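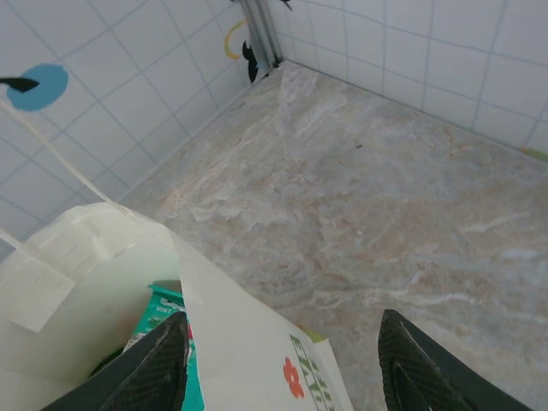
Friday, April 14, 2023

Changed the proving times for the rye loaf again. The kitchen has been at 20 degrees all week, so the bulk prove went to four hours with 200 g of starter. Crumb is closer than last time, crust a little pale. Darlene Girard suggested swapping 50 g of the white flour for wholemeal and leaving the water alone. I'll try that on the next bake, same tin, same oven shelf. The August notes used a different starter, so I've left them out of the table.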